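Bins, Benches and Blocks: the Ledesma Workshop in April

Orla Conneely asked me to put up a page about the sorting benches at Ledesma, and I said I would if I could be rude about them. She agreed. The pale wood tops look good, I'll give her that. Whether they survive a winter of metal bins being dragged over them is another question.

The bins
Gray, big, and heavier than the catalog lets on. Plikau sells them as "the last bin you'll buy." I have heard that before, from Grillow, and we all know how those ended up. 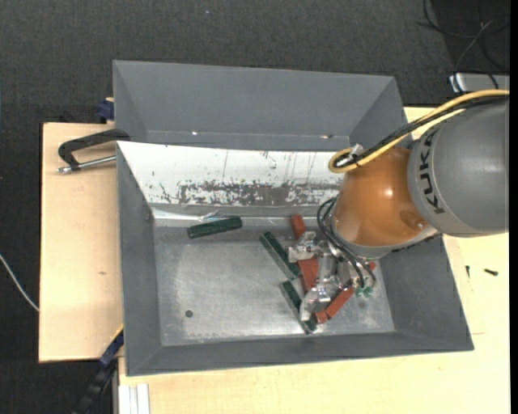 The blocks are the part I have the most doubts about. Two colors, dark green and a reddish brown, and the claim is that this makes sorting easier to follow. Maybe in good light. By 4 in the afternoon on that side of the building I can't tell them apart without picking one up.

The shape is a better choice. Long pieces lie across each other and get in the way, so at least it's a fair test of a messy bin. Cubes would be too easy.

Sawsan Abu Hammour wants 400 more blocks in a third color. I'd fix the lamps first.

The stock number for the bins is 1691, if you still want one after reading this. Ask Wirance about delivery and get the answer in writing.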